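Talten Tote Packing – Frequently Asked Questions

Packing a tote

What goes in a gray tote?
Taped cardboard boxes go in first, flat on the bottom. Large single parts go in on top or beside them.

How heavy can a tote be?
47 pounds with the lid off. Split anything heavier between two totes.
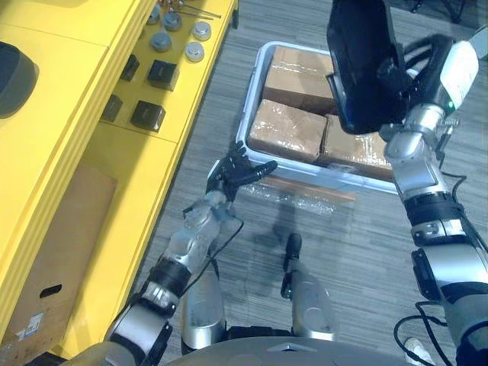 Loose wrap and cardboard strips go in the recycling at the end of the shift. Metal pucks and square blocks stay on the workbench – they are not packed with customer orders.

Can I reuse tape?
No. Use new clear tape on every box.
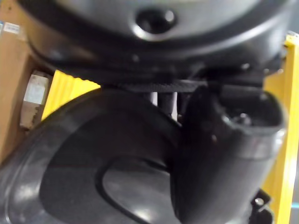
Labels and pickup

Where does the label go?
On a short side of the tote, near the rim.

When is pickup?
Friday at 4. Totes for Irkow go out on the same truck.

Who do I ask about a missing tote?
Call the Talten desk, extension 73, and have the tote number ready.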